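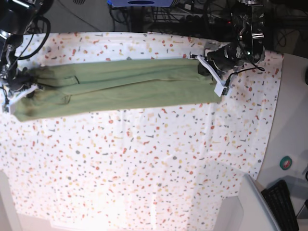 Does the April trackage rights deal let Kurner run loaded grain trains over the Daretti side?
It covers empties only, and loads still go the long way through Dralville.

More detail for those who asked off-list. The agreement allows empties of up to 78 cars, westbound, between the Dralville wye and Daretti Junction. Anything heavier meets the bridge at milepost 263, which has been under a 40 mph restriction for so long that the sign has been repainted twice. The bridge has not.

Ívar Kirkegaard wrote:

> Saw a Kurner train sitting at Daretti at 5:30 this morning,
> two units, all covered hoppers. Dispatcher had it in the hole
> for three meets. If this is the new fast route I'd like to
> see the old one. Were those loads?

Empties, going by the direction. As for the three meets, the siding there is 1,000 feet shorter than the one at Dralville, so whoever fits in it gets to stay in it. Kurner's trains fit. Congratulations to them.

I have the timetable pages as a scan if anyone wants them. Page two is crooked but legible.

Tu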